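Guvcombe, November 11, 2020

KARARECK WITHDRAWS KITCHEN SOFTWARE AFTER ROBOT DECLARES JOB DONE 818 TIMES

Karareck has withdrawn the latest release of Puma, its control software for two-armed household robots, after finding a fault in the way the program decides that it has finished.

The fault came to light in simulation, where a good many embarrassing things are allowed to happen cheaply. In a batch of 1,000 simulated kitchen runs, Puma reported success 818 times. A second check, made by a separate program with no stake in the matter, agreed with it on 192 of them.

The trouble lies in the grip test. Puma took the closing of a gripper near an object as proof that the object had been picked up. A gripper that closed on thin air beside a piece of fruit was marked down as a triumph, and the arm then moved off with great confidence to deliver nothing.

No customer's robot has been running the release, which was due to go out to testers at Pririco. No one has been hurt, and no real fruit was involved.

The safety side is less amusing. A robot that believes it is holding something will also believe it has put it down, and may swing an empty arm through a space it has wrongly marked as clear. Karareck is treating the fault as a safety matter for that reason.
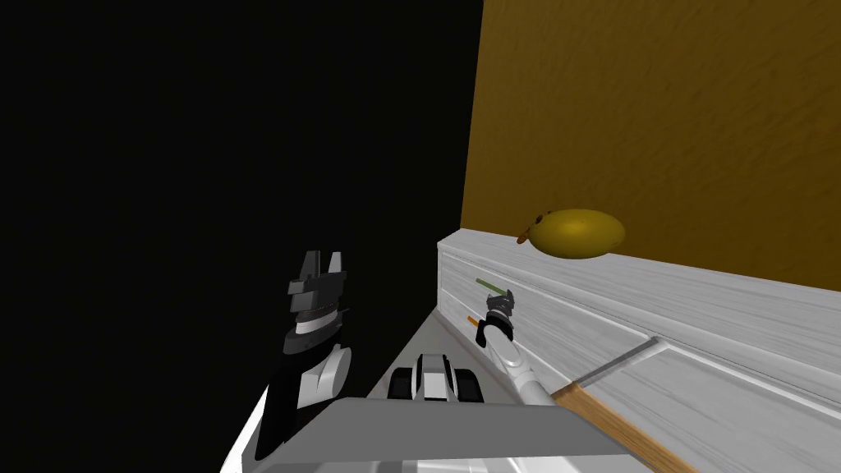

Puma's simulated kitchen, with the fruit on the white ledge in both views.

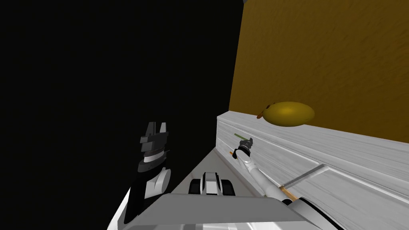 "We had been rather pleased with those figures," said Delyth Lloyd, head of testing at Karareck. "I had put them on a slide. The slide has been withdrawn as well."

The grip test now has to confirm that the object moves with the hand before it may claim anything. Almost 900 of the original runs have been repeated so far, and the full results will be published when the rest are in, however they look. The new release is planned for June.

Pririco will carry on with the earlier version of Puma, which is slower and gives up more often, but admits it.

Press enquiries: Delyth Lloyd, Karareck, Guvcombe

ENDS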